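Clemura Utensil Sorting Set: data card

Maintained by Naomi Wanyama and Petro Derkach
Card last revised 17/04/2021

Summary

Clemura is a small collection of records about sorting kitchen utensils on a wooden table. It covers spatulas, spoons, knives, a box grater and the bins that stand along the back edge of the table. The collection holds 55 sessions. Each session is one attempt to get a mixed spread of utensils off the table top and into bins according to a written sorting rule.

The card describes the objects, the layout of the table, the sorting rules and the known faults in the labels. File formats and loading scripts are covered in the separate notes kept by Tudur Ruddock.

The table

All sessions use the same table. The top is pale wood with a visible grain. A session begins when the utensils have been spread out and ends when the person running it signs it off on the session sheet. Nothing is fixed to a marked position. The spread is made by hand and differs from session to session, so positions should not be compared across sessions without checking the layout field. 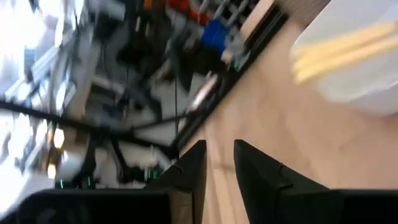

The layout field is free text. Early entries are short ("spoons left, rest mixed") and later ones are fuller. Glenys Nicholas rewrote the entries that could not be understood on their own, working from the session sheets. Rewritten entries end with the initials GN.

Object classes

spatula_silicone: A flat head in green, red or orange. Handles are clear or coloured. Colour of head and colour of handle are stored separately, as there are red heads on both red and clear handles.

spoon_silicone: A deep bowl and a solid handle. Easily confused with spatula_silicone when seen from the side. See Known faults.

spoon_wood: Brown wood. Metal bands on handles are noted under "fittings".

spoon_metal: Gold-coloured or silver-coloured.

spoon_plastic: Lime green.

knife: Silver-coloured blade. Handle colour is recorded as yellow or pale wood.

grater_box: Four-sided, stainless steel, with a red handle and a red base.

sponge: Yellow. Recorded as an extra and excluded from the utensil totals.

Utensils that overlap at the start of a session get the flag "stacked" on both objects. The flag stays on for the whole session, even after the objects have been separated. Crossed handles count as stacked. Heads that only touch do not.
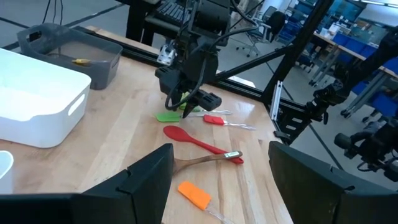 Head colour was chosen by eye from a fixed list of names. No colour chart was used. Pale yellow and wood tones are the least reliable values in the list, and users who need colour as a label should restrict themselves to green, red and orange.

Bins

Bins stand in a row at the back of the table, with the grater at the left end of the row. White bins are labelled W1 and W2, counting from the left. The darker see-through bin is labelled D. The labels refer to place in the row and follow the place if a bin is swapped.

A bin may hold something at the start. This is recorded in the field start_contents. An object listed there is not counted as sorted unless it is taken out and put back.
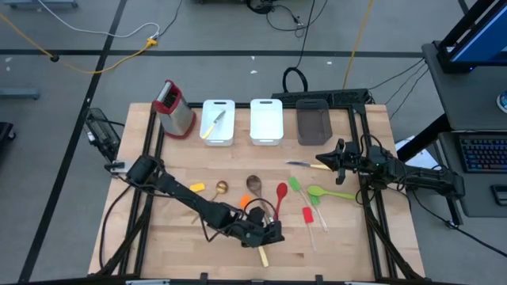
Sorting rules

Two rules are in use. A session follows one rule from start to finish.

Rule A, by material. Silicone goes in W2, wood and metal spoons in D, knives in W1. The lime-green plastic spoon goes with the silicone.

Rule B, by use. Anything for turning or scraping goes in W2, anything for stirring or serving goes in D, and knives again go in W1.

Under both rules the grater stays on the table. Lleucu Gethin wrote the wording for Rule B after the first draft left spoons with flat ends undecided. Sessions run under the draft wording carry the tag "nivilik", the working name of that draft, and should be treated as Rule B with caution.

An object left half in and half out of a bin is recorded as "resting" and scored as unsorted.
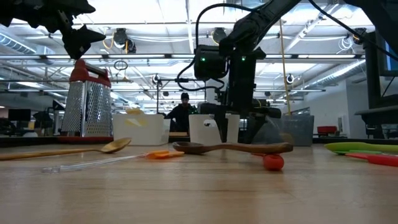 Fields

session_id: integer
rule: A or B
layout: free text
start_contents: list, may be blank
end_contents: list, one per bin
stacked: list of object pairs
fittings: free text
signed_by: initials

Known faults

1. In 2 sessions spoon_silicone and spatula_silicone were swapped throughout. The original labels have been kept and a corrected column added beside them.
2. The two green spatulas differ in size, but the size field was only introduced in September. Before that they are both "spatula green".
3. Sponges inside bins were sometimes left out of start_contents.
4. The field "fittings" was used by one labeller for scratches and marks. These entries have not been removed.

Not covered

Washing, drying and putting away in drawers are outside the set. For drawer layouts see the Groltico set, which uses different class names. A mapping between the two is planned and has no release date.

Corrections

Send corrections to Petro Derkach with the session_id, the field name and the proposed value. Changes to the sorting rules go to Lleucu Gethin.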